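그릴리, 로봇 그리퍼·제어기 비교 시험 결과 공개… 시뮬레이션 1174회 수행

평행 그리퍼 3종과 제어기 2종을 같은 조건에서 비교
뚜껑 손잡이 파지 과제에서 제품 간 차이 가장 커
시험 환경과 기록 파일은 신청 기관에 무상 제공

2024년 2월 29일

로봇 시험·평가 전문기업 그릴리(Grilley)는 가정 및 소형 매장용 로봇팔에 쓰이는 그리퍼와 제어기를 시뮬레이션 환경에서 비교한 결과를 발표했다. 시험은 지난해 11월에 시작해 이달 중순에 마무리됐으며, 전체 시행 횟수는 1174회다.

비교 대상은 브레덤(Bredum)의 평행 그리퍼 2종과 오스트로스키(Ostrowski)의 평행 그리퍼 1종이다. 제어기는 콜버그(Colberg)의 힘 제어 방식 제품과 그릴리가 자체 보유한 위치 제어 방식 기준 제어기를 사용했다. 세 그리퍼는 모두 손가락이 두 개인 전동식이며, 동일한 로봇팔 모델의 손목에 장착하는 조건으로 시험했다. 손가락 끝 패드는 각 제조사가 기본으로 제공하는 형상을 그대로 반영했다.

과제는 네 가지로 구성했다. 뚜껑 손잡이를 잡아 수직으로 들어 올리기, 용기를 받침 위에 내려놓기, 분무기 몸통 잡기, 납작한 조리도구 집기다. 물체의 위치와 조명 방향은 시행마다 바꾸었고, 조리대 재질과 주변 물체의 배치도 여러 조합으로 준비했다. 과제와 무관한 물체를 조리대에 함께 두는 조건도 포함했다. 실제 주방에서는 작업 대상만 따로 놓여 있는 경우가 드물다는 점을 고려한 것이다.

성공 여부는 미리 정한 기준에 따라 자동으로 판정했다. 뚜껑 과제의 경우 손잡이를 잡은 상태에서 뚜껑이 용기와 완전히 분리되고, 용기가 받침 밖으로 벗어나지 않아야 성공으로 기록했다. 용기가 넘어지거나 손가락이 뚜껑 면에 먼저 닿아 동작이 중단된 경우는 실패로 분류하고 원인을 따로 적었다.
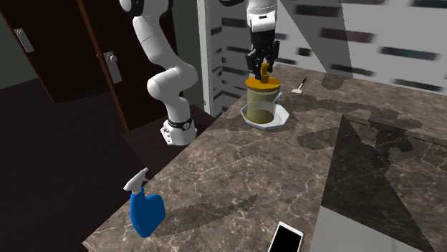

네 과제 가운데 그리퍼별 차이가 가장 크게 나타난 것은 뚜껑 손잡이 과제였다. 손잡이가 작으면 두 손가락이 닿는 면적이 좁아지고, 접근 위치가 조금만 어긋나도 손잡이가 한쪽으로 밀린다. 이 과제에서 오스트로스키 제품은 브레덤의 두 제품보다 높은 성공률을 기록했다. 그릴리는 손가락 끝의 폭이 좁고 닫힘 속도를 낮게 설정할 수 있는 점이 결과에 영향을 준 것으로 분석했다.

반면 분무기 몸통 잡기에서는 브레덤의 대형 모델이 가장 안정적이었다. 최대 벌림 폭이 넓어 접근 각도가 달라져도 몸통을 감싸 잡을 수 있었다. 같은 회사의 소형 모델은 분무기가 비스듬히 놓인 조건에서 실패가 늘었다. 납작한 조리도구 집기는 세 제품 모두 성공률이 낮았으며, 제품 간 차이도 크지 않았다. 손가락이 조리대 면에 닿은 뒤 도구 아래로 들어가지 못한 경우가 실패의 대부분을 차지했다.

제어기 비교에서는 콜버그의 힘 제어 제품이 용기 내려놓기 과제에서 기준 제어기보다 나은 결과를 보였다. 용기 바닥이 받침에 닿는 순간의 접촉력을 감지해 하강을 멈추는 기능이 작동했다. 다만 한 차례 동작을 마치는 데 걸리는 시간은 기준 제어기보다 길었다. 뚜껑 손잡이 과제에서는 두 제어기의 성공률 차이가 작았고, 그리퍼 종류에 따른 차이가 더 컸다.

전체 시행 중 실패로 분류된 것은 258회다. 이 가운데 151회는 물체에 접근하는 단계에서 발생했고, 나머지는 파지 이후 이동하거나 내려놓는 단계에서 발생했다. 그릴리는 접근 단계의 실패가 그리퍼 자체의 성능과 카메라 위치 추정 오차 양쪽에서 비롯될 수 있다고 보고, 두 원인을 구분하는 추가 분석을 진행하고 있다.

그릴리 시험평가팀은 “제조사 사양서에 적힌 파지력과 벌림 폭만으로는 작은 손잡이를 다루는 작업의 결과를 예측하기 어려웠다”며 “도입을 검토하는 기관은 실제로 다룰 물체와 비슷한 형상으로 먼저 시험해 보기를 권한다”고 밝혔다.

이번 결과는 시뮬레이션에서 얻은 것으로, 실물 장비의 성능을 보증하지 않는다. 마찰 계수와 물체 무게는 그릴리가 정한 값을 사용했으며, 액체가 든 용기의 출렁임은 계산에 포함하지 않았다. 카메라는 고정형 한 가지 구성만 적용했다. 손목 장착형 카메라를 사용한 비교는 다음 시험에서 다룰 예정이다.

그릴리는 올해 하반기에 같은 과제를 실물 로봇팔로 반복하는 후속 시험을 진행한다. 뚜껑 손잡이와 용기 내려놓기 과제를 우선 시행하고, 시뮬레이션 결과와의 차이를 항목별로 공개할 계획이다. 후속 시험에 참여하려는 그리퍼 및 제어기 제조사는 그릴리 시험평가팀에 제품 사양서와 3차원 모델 파일을 제출하면 된다.

시험 환경 파일과 시행별 기록, 판정 기준서는 대학과 공공 연구기관에 무상으로 제공한다. 기업은 별도 이용 계약을 맺은 뒤 사용할 수 있다. 신청 양식은 그릴리 홈페이지 자료실에서 내려받을 수 있다.

■ 그릴리 소개
그릴리는 로봇팔, 그리퍼, 제어기, 카메라의 시험 및 비교 평가를 수행하는 기업이다. 제조사 의뢰 시험과 자체 기획 시험을 함께 운영하며, 자체 기획 시험의 결과는 요약본 형태로 공개하고 있다.

■ 문의
그릴리 시험평가팀 / 홍보 담당
홈페이지 ‘보도자료 문의’ 메뉴 이용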